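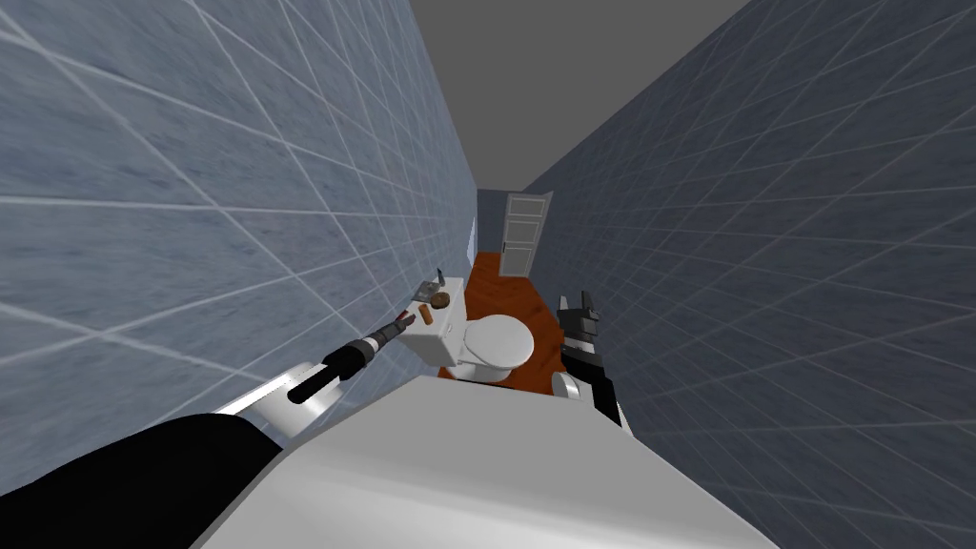 Zuvero is a contract review tool sold to small law offices, and I came to it with low expectations. Our practice handles leases, renovation disputes and the occasional fight between a landlord and a contractor, so the paper that crosses my desk is dull and long. A typical file has a narrow bathroom like this one in it, tiled on both walls with pale blue-grey squares and a white door at the far end, and 23 pages of agreement over who pays if the grout fails. If software can read those pages properly, I'm interested. If it can only tell me that the word "indemnify" appears, I have a search box for that.

The price is $173 a month for 2 users. There is a setup fee on top, which the sales page mentions in smaller type than I'd like. We paid it and ran the tool alongside our normal work, with Matěj Mikuš from our office checking the same contracts by hand before he looked at the software's notes.

Start with what works. Zuvero is quick at finding defined terms that are used before they are defined, or defined and never used. It caught a "Completion Date" in a tenant improvement agreement that meant one thing in section 4 and something else in the payment schedule. Matěj had caught it too, but it took him most of a morning. It also compares two drafts better than our word processor does, and it keeps the comments attached when a paragraph moves.

The risk scores are another matter. Every clause gets a color and a number, and I could not work out what moves the number. A plain limit on liability got a red mark in one contract and a green one in the next, with the same wording except for the name of the party. I wrote to support about it. The answer said scores are "contextual." I wrote back asking which context, and got a link to the same help page I had started from.

Then there are the plain-English summaries, which the company pushes hard. They read well — too well for my taste. One summary told us the contractor had to fix defects "promptly." The contract said within ten business days of written notice, and that notice had to go by certified mail. A client who read only the summary would have called the contractor on the phone and lost his claim. I have turned that feature off.

I tried Brernex a while back and dropped it for the opposite fault. It flagged everything, including the page numbers. Grustley is cheaper but won't open a scanned document, and half of what we get from the other side is scanned, often crooked.

Upload limits are worth checking before you sign up. Zuvero says it will take files of up to 2000 pages. Our largest didn't come close to that and it still stalled, and I had to split it into parts, which broke the cross-references.

Canceling can be done from the account page without a phone call. The setup fee isn't refunded.

We are keeping it through the end of May for the draft comparison alone. At this price I want the scoring explained, or a plan that leaves it out and charges less. A solo lawyer with a light load can skip it. If your days go to long agreements full of defined terms, ask for a trial and feed it a contract you already know by heart.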